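Week 4 handout: Delivery drones and the arithmetic nobody shows

Reading time: 4 min

Notes to go with the lecture. Bring them to section, with the Tivelham report if you managed to get through it.

Start with the claim. For years now, companies have told city councils that small drones will soon carry parcels to the door, that they will do it cheaper than a van, and that the public will love it once they get used to the sound. Each of those is a separate claim. They tend to arrive in one sentence, and a council that agrees with the first part finds it has nodded along to the rest.

We will take the Tivelham trial as our main case. The town gave a company called Sorneck permission to fly parcels from a parking lot behind the library to homes on the east side. The final report says the trial made 2,814 deliveries and calls it a success. I have read the report twice and I still can't find what would have counted as a failure.

What the report leaves out

First, weight. The aircraft could carry a small box: batteries, cold medicine, a paperback. The comparison vans were carrying everything, including dog food and flat-pack shelves. Comparing cost per parcel between the two is like comparing a bicycle courier to a moving company and deciding that the bicycle wins because the trips are short.

Second, labor. Sorneck describes the service as autonomous. Look at the staffing table in the back of the report, in the small type. There were people loading, people changing batteries, people watching the flights, and someone driving out to pick up aircraft that had landed where they shouldn't. Their wages are filed under "trial support" and left out of the running cost. Maybe they would go away at scale. The report doesn't show how, and "at scale" is doing a lot of work in this industry.

Third, weather. Flights that were canceled for wind are not counted as late. They aren't counted at all. A customer who ordered at 4 p.m. and got a text saying "try again tomorrow" does not show up anywhere in the on-time figure.

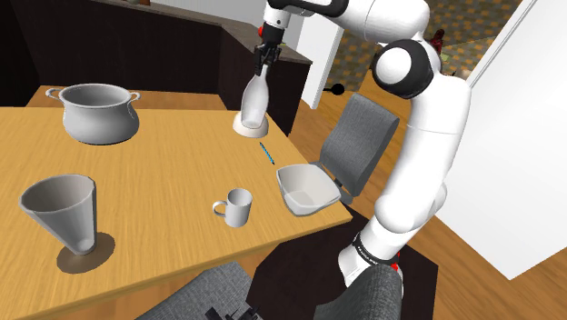

Fourth, the survey. The report says 80 percent of respondents were "positive or neutral" about drones over their street. Those are two different answers. When Randi Hägglund asked for the split, she was told it wasn't available in that format. Her paper on this (on the reading list) is short and a little cranky, and you should read it before section. She also points out that the questionnaire went to people who had signed up for the app, so the neighbor who hated the noise and never ordered a thing had no box to tick.

Who owns the air over the yard?

This is where most of you will want to spend your time, and it is harder than it looks. People feel strongly that the space above their grass is theirs. The law in most places is much less sure. A landowner usually has some claim to the air low enough to be part of using the land, and none to the air where planes fly. Delivery drones spend their time in the awkward part in between, and they come down through the lower part to drop the box.

In Lunde, the council tried a simple rule: no flight over a home without consent from the people living in it. The operator answered that this made any useful route impossible. I think that's probably true. I also think it is a strange thing to offer as an argument against asking. If a business only works when people aren't asked, that is worth writing down somewhere.

Irnmont went the other way and drew corridors over main roads, where there was already noise and nobody's bedroom window was directly below. Routes got longer and the speed advantage shrank. The operator left after one winter and blamed "regulatory friction." Residents I spoke to mostly hadn't noticed it was gone.

The camera question

Operators say the cameras are there for navigation. Fine. Ask three follow-ups every time: is footage stored, for how long, and who can request it? The Sorneck privacy notice runs to 25 pages and answers the first question with "where necessary." I'd want to know who decides what is necessary. If the answer is the company, then the notice is mostly decoration.

Be fair here, though. Doorbells with cameras are on half the porches in the same streets, and very few of the people complaining about drones complain about those. You can argue that a doorbell stays put and a drone doesn't. You can also argue that people object to whichever gadget they didn't buy. Both arguments need evidence, and I have seen little for either.

For section

Pick one claim from the Tivelham summary and trace it back to the table it came from. If there's no table, say so. Write up what you find in no more than 2,000 words, using plain language, and don't cite a press release as a source for anything except what the press release says.

Medical delivery to remote clinics is a different case with a different record, and we'll get to it next week. Please don't use it to defend the paperback.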